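Lunde gripper comparison – cable set

README, last touched Aug 15, 2020

Whats in here: two-arm runs on the wood table, loose cables as the only thing to handle. We're comparing two finger styles (Wekar and Ustside) and whether the wrist cameras are any use once the fingers get close to a thin cable. Controller is the Clenico box for every run, same firmware.

75 runs total. Some are short. A run = one folder.

Folder layout
head/ – overhead view, both arms
wrist_l/ and wrist_r/ – one per arm
joints.csv – positions, one row per tick
notes.txt – whatever got typed at the time, spelling not checked

Frames are capped at 1,000 per camera per run. If a run went longer the rest got dropped, sorry, disk was full in January and the cap never came off.
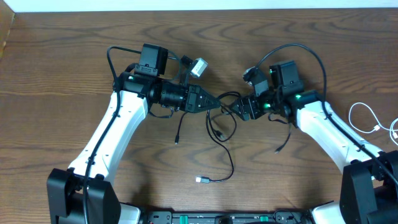
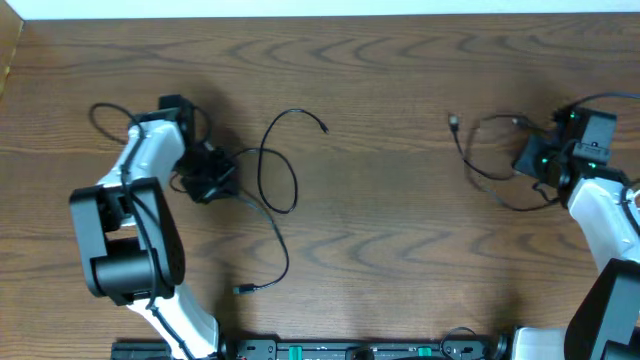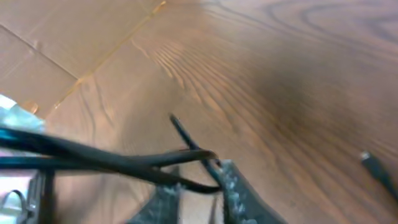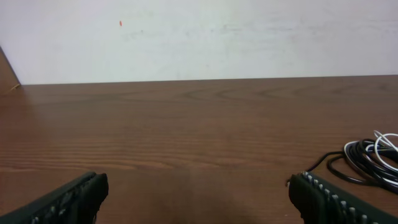
Head camera (first two) and wrist camera (last two), same table in all four.

Known problems
- Wrist views blur badly up close. Focus is fixed. Don't trust them for the connector tip unless its out near the middle.
- Black cable, black fingers. Segmentation mixes them up all the time. A white cable is easier but we only have a few runs with it as the target.
- Wood grain sets off the edge detector. The wavy lines look like cable to it. Tried a plain mat for 5 runs, those are tagged mat in notes.txt, leave them out if you want a fair comparison.
- Arm cables sometimes hang into the head view. Not masked.
- Joint log starts a bit before the cameras. Line up on the timestamp column, not the row number.

Wekar vs Ustside, so far
Ustside holds thin cable better, slips less on the pull. Wekar opens wider and is more forgiving if the approach is off. Neither one likes picking up a plug that's lying flat – the jaws push it along the table instead. Haven't tried softer pads yet.

Grip force is in raw controller units, 0 to 1,000. Not newtons. Please don't plot it as newtons again.

To do
- recalibrate left wrist cam
- rename the folders with spaces in them
- rerun the white cable set with both finger styles
- checksum file is out of date, ignore it for now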